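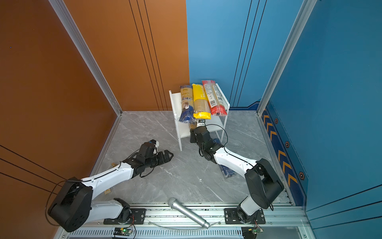 Pasta on the two-tier shelf, both arms on the rail.

Odera Robot Arm Club – Frequently Asked Questions
Last updated Oct 20, 2020

I get the same emails every fall, so I finally wrote my answers down in one place. If yours isn't covered, use the contact form and I'll get to it (I'm slow during midterms, sorry!).

What do you all do in there?
We work on one long project each year, and right now it's groceries. The job is to get two arms to handle packages on a small shelf without wrecking the shelf or the packages. We call the project Zokimis, which was the only name on the whiteboard that didn't get a single no vote.

Why pasta?
Because it's harder than it looks and it's cheap! The packages are long and thin, so where you grab them matters a lot. Some have a clear window and some are mostly print, and that gives the vision people plenty to argue over. We started out with wooden blocks last year and everybody was bored by the second week.

Do I need to know how to code?
Nope. It helps, but we also need people who like wiring, people who like building frames, and people who will patiently reset a shelf over and over while somebody else fixes one line of Python. I joined knowing how to make a spreadsheet and that was it.

Do I have to buy anything?
No. The arms, the rail and the tools belong to the club. Dues are 6 dollars a semester and they mostly go to cables and pasta.

How much did the setup cost?
We had 900 dollars from a student project grant for the enclosure and the odds and ends. The arms came out of a separate equipment fund, so please don't email me asking where to find arms for 900 dollars. I'd like to know too.

Why is the enclosure so colorful?
We wanted walls that don't look like each other, so you can tell left from right in a recording at a glance. The orange wall was my pick and I stand by it. The chevrons on the right-hand wall are decoration, and yes, people ask.

Can the arms work at the same time?
Yes, and that's most of the fun. You have to plan who goes where, though, because they share one floor and they can reach into each other's space. New members run one arm at a time until they've done the safety talk.

What's the competition?
It's called the Clurnano Shelf Challenge and it's in November. Teams of 2 share a rig and get scored on how many items end up where they should. Our best practice score so far is 1137 points – I'm told that's decent, but I haven't seen what the other schools are getting.

Can I eat the pasta?
Please don't. It's been on the floor.

Where do you meet?
In the Ultico building, ground floor, the lab across from the vending machines. We're there Thursdays after five. Knock loudly, the door locks itself.

Can I just come and watch?
Sure! Keep your sleeves and your bag away from the rail and ask whatever you want. If you come twice I'm going to hand you a screwdriver.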